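Zorano Sorting Kit – three hole boxes, one metal tray, and a big pile of stuff to pick up

I put this kit together after spending most of June teaching our arm to sort things, and a few of you asked if you could just buy the same setup. So now you can!

You get three cardboard boxes in yellow, blue and pink, each with a round hole in the face, plus a rectangular metal tray and a mixed bag of soft toys, balls and knitted cloths. The boxes ship flat and fold up in a couple of minutes. I like them stacked in a column to the left of the tray, but side by side works too if your arm doesn't reach that high. The green table cloth is sold separately (it's the Clisska one, the dark shade).
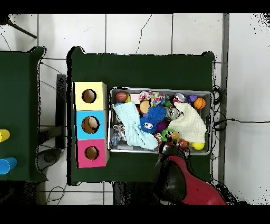 Tray loaded and boxes stacked, with the gripper at the lower side of the tray.

My advice is to fill the tray messy. Put the spiky balls right up against a cloth, let a ball hide under a fold, toss in some clear plastic. My first 90 demos were all on a nice neat tray and the policy fell apart the minute I added a knitted cloth. I redid the whole thing with clutter and ended up with 308 recorded episodes, and I kept 303 of them – the other five had dropped frames.

I also swap the box order every so often, otherwise the model learns "top" when you wanted it to learn "yellow." Ask me how I know.

Works with any small arm that can be driven by hand or with a leader arm. The Jovdale recorder saves straight to a folder per episode, and there's a sample task list in the box to get you going. Arm, gripper and camera not included.

Replacement boxes come in packs of 3. They're cardboard, they will get squashed!

Page updated 2025-07-01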